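How Do You Test a Robot's Hand?

Your hand does a lot of work without being told. When you pick up a grape, you press softly. When you pick up a full milk jug, you press hard. You don't stop to think about it.

A robot has to be given all of that. It needs a hand that fits the job, an arm to move the hand, a camera to find the object, and a controller, the computer that sends orders to the arm. If one of these is a bad match, the robot drops things. So before people choose the parts, they test them.

What is a gripper?

A gripper is the part at the end of a robot arm that holds on to things. There are several kinds.

A parallel gripper has two fingers that slide toward each other and stay in line, like the sides of a closing elevator door. It is simple and strong.

A suction gripper has a rubber cup. Air is pulled out of the cup and the object sticks to it. It works well on flat, smooth things such as boxes, and badly on anything with holes.

A soft gripper has bendy fingers, often filled with air. It is good for fruit and bread rolls.

Making the test fair

Romain Poulain tests grippers at a small workshop called Skulell. Last December he compared two sets of fingers for a parallel gripper. One set, named Mudach, is wide and flat. The other, named Wostero, gets thinner toward the tip.

In a fair test, only one thing changes at a time. Romain kept the same arms, the same cameras and the same controller, and swapped only the fingers. Each set got 70 tries at picking up one object and 30 tries at picking it up and setting it down in a new spot. A try counted as a miss if the object slipped, fell or was squeezed out of shape.

He also wrote down what kind of miss it was. A dropped object and a crushed object are both misses, but they need different repairs.

Why rolls of tape?

A roll of tape looks easy to pick up. Try it with just two fingers and you will find there are choices to make. You can squeeze the roll from the outside. You can also put one finger through the hole in the middle and pinch the side of the roll. The second way needs a finger thin enough to fit in the hole, and the robot has to aim well.

Rolls that lie close together are harder still, as a wide finger bumps the neighbors. The cameras help with this. One that looks at the whole table shows where everything is. One on the robot's wrist moves with the hand and gets a close view of the fingers.

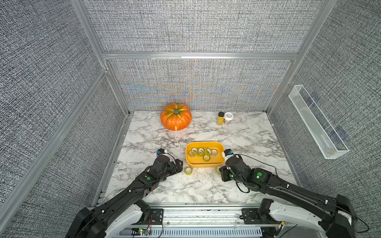
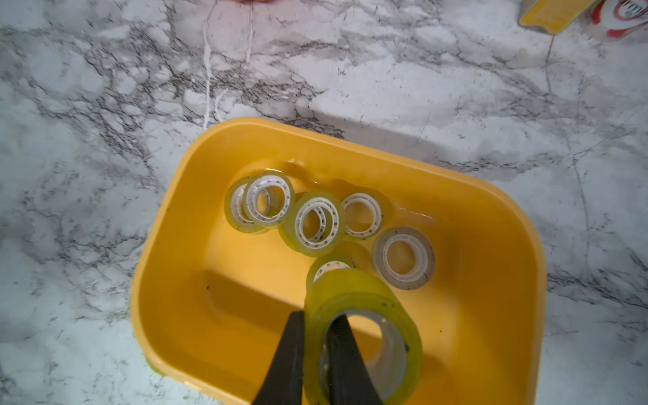 After the last try, Romain put the results in a table. The thin fingers had fewer misses when the rolls were crowded. The wide fingers did better with rolls that had space on all sides. For the next round he plans to keep the thin fingers and change the controller to one called Chauhan, using the same rolls and the same number of tries.

Try it at home

You need two pencils, a roll of tape and a bowl. Hold one pencil in each hand and use them as gripper fingers. Lift the roll from the outside and carry it to the bowl. Do this ten times and write down your misses. Then do it ten more times with one pencil through the hole. Keep the bowl in the same place for both.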